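Skip to main content
Eddale Module Notes / Unit 4 / Fixture plates

4.3 Locating parts on a plate

A fixture plate holds each component in one known position so that the next operation can be repeated without measuring again. Two features set the quality of the fit: the clearance between part and holder, and the direction in which the part is inserted. For the Zonine exercise, allow 30 minutes for the drawing and 40 for fitting.

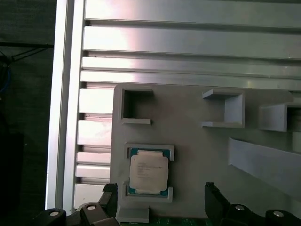 Insertion direction should be settled before the holder is drawn. A closed pocket accepts a part from the front only. Leaving one side open allows a sideways approach but gives up restraint on that side. The U-shaped bracket on the gray plate has a back wall and two horizontal arms, with its slot facing left, so a part entering from the left would stop against the wall. The arms limit movement up and down.

Record the following on your sheet:
Slot width, nominal and measured
Direction of entry
Faces that carry the load

Draw the plate at 128 mm between datum edges. A reading of 126 mm is out of tolerance and must be noted. Sheets go to Leandro Nieto by the end of December.

Next: 4.4 Clamping forces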